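Brullura Community Kitchen
Progress report to the McPhee Fund, second period, to the end of February

Dear Rasmus and everyone at the Fund,

Thank you again for being so patient with us over the winter, and for the kind note you sent when the boiler gave up. We are glad to say that the second half of the grant has gone a good deal better than the first, and that the evening cookery classes are now running as we had hoped when we wrote to you (rather optimistically!) last spring.

We have had 79 people through the classes in this period, most of them from the Dendar estate and the streets behind the bus depot. Rattana Noiphan has led the Thai and Lao evenings, which filled up almost as soon as the posters went out, and Brijesh Kanaujia has carried on with his lentils and flatbreads course for people cooking on one ring. Each course now lasts 10 weeks. We had planned on six, but the groups kept asking to stay on, and the cost of the extra weeks was covered by what we saved on hall hire.

Classes start at half past six, and we have kept the long break in the middle. It was cut short in the autumn to fit more cooking in and people missed it dreadfully, so back it came, with a cold drink and a sit down. Several of the quieter members have told Rochelle it is the part of the evening they look forward to most.

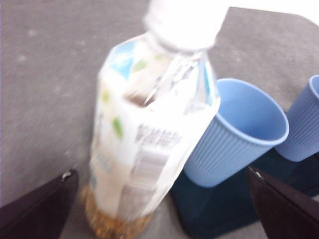
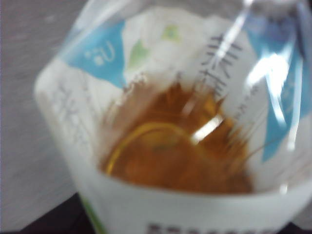 Plastic drinks bottles, Brullura.

The childcare side has been harder. We budgeted for two sessional workers and have only managed to keep one, so for part of January parents had to take turns. Rangi Tamihana has now agreed to cover the second post until the summer, and we would like to ask your permission to move £50 a week from publicity into wages to make that possible. Posters and word of mouth have done the job perfectly well, and the publicity line is hardly touched.

On equipment, the new oven from Trimus is in and working, although the delivery was put back twice and the first engineer brought the wrong fittings. We still need a second set of scales and some decent knives, and these will come out of the remaining equipment money.

Between now and the summer we mean to run one more round of both courses, finish the recipe booklet, and hold a shared supper for past and present members. We would love you to come along if you can manage it. The full accounts are attached, and do ring if anything in them looks odd.

With warmest wishes,
Rochelle Ruawai
Project Coordinator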